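Clubhouse > The Club > About Us

Print this page | E-mail this page

About Kiani Golf Club

Kiani is a members' club with a public tee sheet. We have 18 holes, a short practice course of 3 holes beside the car park, and a driving range that is open every day except Christmas.

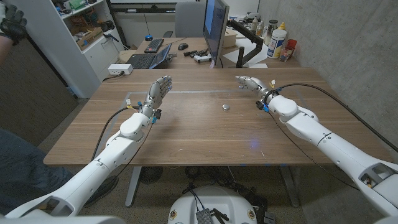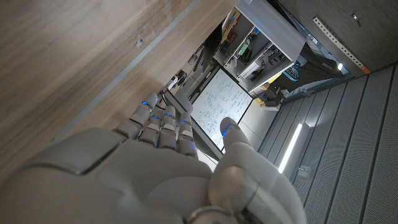
The General Manager of Kiani Golf Club is Uzma Jafri.

The club started as a nine-hole layout on grazing land bought from the Durkow family. The back nine came later, on the far side of the creek, and the two halves still play differently. The front is flat and fairly open. The back has more trees, smaller greens and a long walk up to the 14th tee. Buggies can be hired from the pro shop, but they stay on the path at 14 and 15 all winter.

Our head professional is Waqas Awan. He runs junior clinics on Saturday mornings during school terms and takes private lessons by booking. Beginners can borrow clubs for their first 5 lessons at no charge. Left-handed sets are limited, so please ask when you book.

The main event on our calendar is the Trivell Cup, a two-day stroke play competition held in December. The field is capped at 80 players. Entries close at 5 p.m. on the Friday a week before the first round, and the course is closed to visitors on both days. If play is stopped for lightning, the siren sounds once and everyone comes in. Two short blasts mean play can resume.

Members play the regular competitions midweek and on Saturdays. Visitors are welcome at other times and can book up to 7 days ahead. We ask for collared shirts on the course. Soft spikes only, please. Metal spikes damage the greens and the clubhouse carpet.

The Clokus Room upstairs seats 80 for dinner and looks over the 18th green. It can be hired for functions on any evening except competition nights. The bar downstairs serves lunch until 3 p.m., and the kitchen does pies and sandwiches after that.

Course conditions are posted on the noticeboard and on the phone line from 7 a.m. After heavy rain, please check before you leave home, as the low fairways by the creek can take a day to drain.

Print this page | E-mail this page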